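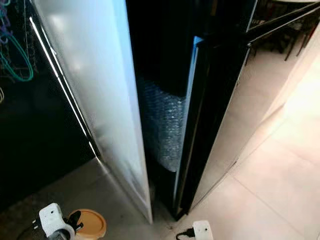
Cetside Allotments and Gardens Society – minutes of the January meeting

Held in the back room at the Kamel, January 5, 2019. There were 17 of us round the table, which was a squeeze once the coats were off, and we had apologies from both of the top-end plots and from the couple on the corner, who have flu. I took the notes again (my handwriting, my fault, so shout if I've got you down for something you never agreed to).

Last minutes
Agreed, with one correction. I had written that the new gate was to open inwards. It is to open outwards. I've changed it and initialled it.

Matters left over from October
The skip came and went. It was full by lunchtime on the first day, mostly with carpet, and I think we should all have a quiet word with ourselves about carpet. The hedge on the Grurkton Lane side has been cut back as far as the bent post. The rest is waiting until we've heard from the parish, who say it's the county, and the county hasn't written back.

The noticeboard glass has still not been replaced. I said I'd do it in October and I'm saying it again now.

Water
This took up most of the evening! The pipe survey from Tellimance arrived just before Christmas and I'd passed copies round, though I gather some of you only got the even pages – sorry, that was the library machine. The short version is that the old iron run from the road to the second trough is on its way out, and the plastic bit we put in after the cold winter is fine. Tellimance have quoted £1,759 to replace the iron run, with two new stopcocks and the trench filled in afterwards.

There was a lot of talk about whether we could dig the trench ourselves and knock the price down. I was keen on this until someone asked who was going to do the stretch under the track, and then I was a bit less keen. We have £900 put by for water, and the rest would have to come out of the general pot, which would leave it thin but not empty. One view was that we should wait a year and see. The other view, and I'll admit it was mine, was that we waited a year last year and spent the summer carrying cans from the road.

We voted in the end. Carried, with three against. I'm to write to Tellimance and ask for a date before the end of March, and to ask whether the price holds if they leave the turf for us to put back.

The water stays off until the frosts are done. Please don't turn it on at the road for "just a minute". You know who you are.

Rents
Staying as they are. This was the quickest item of the night.

Waiting list
There are nine names on it, and two plots coming free. Plot 12 is in good order and can go as it is. The other one is the long thin one by the ditch, and we had a good chat about splitting it in half – people starting out nearly always find a full plot too much, and I speak as somebody who spent a whole first year growing bindweed. Agreed to split it and offer the halves to the next two people down, with the shed staying on the near half.

Seed order
I need everybody's forms back by the end of the month. The seed potatoes come as a separate delivery this time, so please use the green sheet for those and the white sheet for everything else. Last year's onion sets were poor and quite a few of us said so, so I've gone to a different grower. We are not doing the bulk sweetcorn again (see last year's minutes, and the year before's).

Open afternoon
The date is left until next time because the hall diary isn't out. There was support for having the plant stall down by the gate this year, where people can see it from the road, and for starting teas earlier. The cake rota went round and came back with a gravy stain and only four entries, so it'll be going round again.

Bonfires
A neighbour on Grurkton Lane has complained about smoke. Fair enough, I think, as it was a fine Sunday sort of a day and she had her sheets out. Fires after dusk only from now on, dry stuff only, and none at all if the wind is blowing towards the houses.

Any other business
The blue wheelbarrow is missing again. If you've borrowed it, please put it back by the tap.

Someone has left a pair of reading glasses in a tartan case. I've got them at home.

It was asked whether we could have chickens. The lease says no. It was asked whether the lease says anything about quail. I'm to look it up.

Next meeting is the first week of March, same room, and I'll put the exact evening on the board once there's glass in it. Bring your copy of the pipe survey, both sides if you've got them.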